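紛争と報道 講義ノート 第6回
避難する人々の数を、どのように書くか
担当:Nadège Huet(ナデージュ・ユエ)

1. 今回の範囲

前回は、停戦の発表をそのまま「停戦」と書いてよいかという問題を扱いました。今回は、戦闘から逃げた人々の数を扱います。配布した記事三本をまだ読んでいない人は、先に読んでください。二本目の記事(Nulloraの五月の特集)は長いですが、前半だけで足ります。

日本語の用語について、最初に確認します。私は日本語を母語としませんので、用語の使い分けには特に注意しています。皆さんの語感と違うところがあれば、授業のあとで指摘してください。

難民:国境を越えて逃げた人。法律上の定義は資料Aの一ページ目にあります。
国内避難民:国境を越えず、自分の国の中で逃げている人。
帰還民:逃げたあと、元の場所に戻った人。ただし「元の場所」が元の家であるとは限りません。
受け入れ世帯:避難した人を自分の家に泊めている家族。

新聞では、はじめの二つがよく混同されます。見出しに「難民」と書き、本文に「国内避難民」と書いてある記事は珍しくありません。見出しは記者本人が付けないことが多いので、記者の誤りとは言い切れませんが、読者にとっては同じことです。

2. 数字は誰が数えたか

避難民の数には、少なくとも四種類の出所があります。

(1)行政の登録。役場や県の窓口で名前を届けた人の数です。届けなければ数に入りません。徴兵を恐れる若い男性、身分証を失った人、行政と対立する地域から来た人は、届けない傾向があります。
(2)援助団体の配布記録。食料や毛布を受け取った世帯の数です。一つの家族が二回並ぶこともありますし、遠くて来られない家族もあります。
(3)移動の観測。道路や橋で、通った車と人を数えます。同じ人が往復すると二回数えられます。
(4)当事者の発表。武装勢力や政府の報道官が述べる数です。目的のある数字だと考えてください。相手の残酷さを示したいときは大きくなり、自分の支配が安定していると示したいときは小さくなります。

四つのうち、どれが正しいかを決めることは、この授業の目的に入っていません。記事の中で出所を書くことが最低の条件です。「3000人が避難した」という文と、「県の報道官によると3000人が避難した」という文とでは、読者の受け取り方が変わります。後者でもまだ足りません。いつからいつまでの数か、どの範囲の数かが書いてありません。

3. 事例:Skakedbyの周辺

教材の事例に入ります。Skakedbyは谷の入口にある町で、前線からの距離は60キロです。谷の奥の村で砲撃が始まったとき、住民の多くは車やトラクターでこの町まで下りてきました。町の学校と体育館が宿泊所になりました。

三日目の朝、町役場は登録した世帯を198と発表しました。同じ日の夕方、体育館で食料を配った団体の記録では219世帯でした。その差を見て、ある新聞は「役場が数を隠している」と書きました。

Agathe Caronはその週、町に滞在していた記者です。彼女の取材メモによれば、差の理由は三つ考えられました。朝から夕方までの間に着いた家族があったこと。隣のBrunetの集落に泊まっている家族が、配布の時だけ町に来ていたこと。そして、親子二世代で逃げた家を、役場は一世帯、団体は二世帯と数えた場合があったことです。

彼女は、三つの理由がそれぞれ何世帯分になるかまでは調べられませんでした。記事にもそのように書いています。私はこの書き方を高く評価します。「確認できなかった」という一文は、編集部で削られやすい文です。削られないためには、段落の最後に置かず、数字と同じ文の中に入れるとよいでしょう。 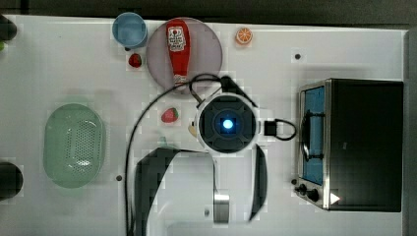
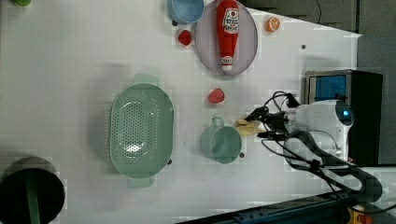 4. 「世帯」から「人」への換算

世帯数しかないとき、記者は平均の人数を掛けて人の数を出したくなります。この計算には注意が必要です。

平均の世帯人数は、ふつう平時の統計から取られます。しかし避難のときの世帯は、平時の世帯と形が違います。父親が家畜や家を守るために残り、母と子だけが逃げることがあります。反対に、近所の老人を一緒に車に乗せてきて、登録の紙には家族として書くこともあります。

Skakedbyの場合も、平時の平均を掛けた人数を報じた記事がありました。計算は間違っていませんが、計算であることが書かれていませんでした。換算した数字を使うなら、元の世帯数も必ず一緒に示してください。紙面に余裕がなければ、換算したほうを捨て、元の数字を残してください。

また、数えた日より後の記事で、前の数字を現在形で引用することも避けてください。「体育館には何世帯が暮らしている」と書けるのは、その日に確かめた場合だけです。古い数字には過去形を使い、時点を付けます。

5. 動詞の選び方

数字のほかに、動詞も読者の理解を左右します。教材の三本の記事から、避難を表す動詞を抜き出してみましょう。

逃れる、避難する、脱出する、流出する、押し寄せる、あふれる、追われる、退去する。

「流出する」「押し寄せる」「あふれる」は、もともと水について使う言葉です。人に使うと、一人ひとりの判断が見えなくなり、受け入れる側の恐れだけが強く伝わります。英語にもフランス語にも同じ問題があります。母語ではこうした比喩に気がつきにくいので、外国語で読むときのほうが発見しやすいかもしれません。

「退去する」は別の注意が要ります。命令があったのか、自分で決めたのかが分かりにくい言葉です。Endwoodの橋が閉じられた件では、軍の発表は「住民は退去した」、住民の証言は「二時間以内に出ろと言われた」でした。このような場合は、発表の動詞を地の文に写さず、かぎ括弧に入れて、証言と並べてください。

「追われる」は主語と原因をはっきりさせる力がありますが、誰に追われたかを確認していないときには使えません。砲撃がどちらの側のものか分からない段階では、「砲撃を受けて避難した」が無難です。

6. 名前と場所の扱い

避難した人に取材するとき、名前を出してよいかを必ず聞きます。本人が「よい」と答えても、村に残っている家族に危険が及ぶことがあります。Caronは、取材の最初と最後に二回聞くそうです。最初によいと言った人が、話し終えてから断ることがあるためです。

宿泊所の場所も同じです。町の名前は書いても、建物の名前は書かないという判断があり得ます。Skakedbyの体育館のように、すでに町役場が公表している場合はかまいませんが、個人の家や教会の地下室などは慎重にしてください。記事に付ける地図や写真の説明文から場所が分かってしまうこともあります。本文だけ注意しても十分ではありません。

7. 授業中に出た質問

「出所が四つとも食い違うときは、どれを見出しに使うのですか。」
見出しに数字を使わない、という選択があります。使うなら、定義がいちばんはっきりしているものを選びます。いちばん大きい数字を選ぶ習慣は、やめたほうがよいです。

「幅で書いてもよいですか。」
よいですが、下の数字と上の数字の出所が違うなら、その両方を書いてください。役場の数と団体の数を「から」でつなぐと、一つの調査の結果のように見えます。

「帰還した人は、避難民の数から引くのですか。」
登録の仕方によります。帰るときに届け出る制度がない所では、数は増えるだけで減りません。資料Bの表の注をよく見てください。

8. 次回までの課題

教材の一本目の記事から、数字を含む文をすべて抜き出し、それぞれについて次のことを書いてください。

・誰が数えたか
・いつの時点の数か
・世帯か、人か
・記事から分からない場合は、誰に問い合わせるか

形式は表でも文章でもかまいません。分量はA4で二枚までです。提出は次の授業の始まる時に、紙でお願いします。次回は捕虜の映像の引用を扱いますので、資料Cの前半も読んできてください。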